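Teleop demos on the two-arm setup: is anyone getting their money's worth?

drybearing
October 29, 2023 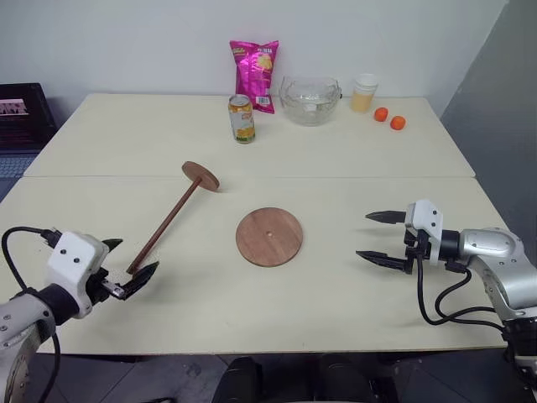

We've been at the dowel-and-disc job since April and I'm starting to think the whole "just show it" pitch is oversold. The left arm takes the stick with the small disc on it, the right arm deals with the bigger round piece with the hole, and the two are supposed to end up together. My boss bought into it after a Baumgart sales call where the guy said 100 demos and you're done. We did 100. Then we did a lot more. It still misses the hole often enough that I wouldn't leave it alone while I got coffee.

What are other people seeing? Real numbers please, and no links to the launch video.

mittenclamp
100 was never going to do it for an insertion. Picking up a can, sure. Putting a thin stick in a small hole with two arms, you are asking for the hardest part of the job from the least accurate part of the system, the person on the controls. Have you tried just scripting it? Fixture the disc, teach the waypoints, go home.

drybearing
Scripted version works great until the disc is somewhere else. Then it works zero percent of the time. That was the argument for doing demos in the first place and I don't think it's a bad one. I just don't believe the numbers.

oh_sevenaxis
Gonna disagree with both of you. We do a similar assembly on Kiris controllers and we're at 2000 demos, and it's good. Not perfect. It handles the part being moved or turned and it'll go back for a second try if it drops the stick. No script I ever wrote did that.

mittenclamp
2000 demos at how long each? Add up the operator's pay and tell me again it beats a fixture.

oh_sevenaxis
They're short. And you only pay for it once.

mittenclamp
Once per part. Change the dowel diameter and let me know how "once" goes.

flatwasher
What are you grabbing it by? From the picture you've got the dowel right near the end with all the weight of the small disc out at the other end. If your people grip it there every time, any little twist at the fingers turns into a big swing at the disc. I'd grab closer to the middle and redo a batch before blaming the method.

drybearing
Fair. Grip point is all over the place between operators. I have 2 regulars, one goes for the end and the other for the middle, and I never told them to pick. I figured variety was good for it. The Dindard manual says so, anyway.

flatwasher
Variety in where the parts are, yes. Variety in how you do the job just teaches it to hesitate. We had one that would start toward one grip, stop, and start toward the other. Looked like it was thinking. It wasn't.

pelletgrade
Is the other stuff on the table on purpose? Chips, can, bowl, fruit?

drybearing
Yes, clutter stays in the back row and gets shuffled between batches. Cleared table did better on a cleared table and fell apart anywhere else.

pelletgrade
Ok that I believe. Same here.

oh_sevenaxis
Throw out your bad demos too. We cut every one where the operator fumbled and recovered by luck. Keep the clean recoveries.

mittenclamp
So now it's 2000 demos plus somebody watching all of them. This keeps getting cheaper.

drybearing
I'll do one batch with a fixed grip, mid dowel, same 2 operators, and run it against the old data. If that doesn't move the miss rate I'm pricing a fixture. Flularard quoted us 7 weeks for one, so I have time to be wrong.

flatwasher
Post the misses too, not just the average. I want to know if it's missing to one side.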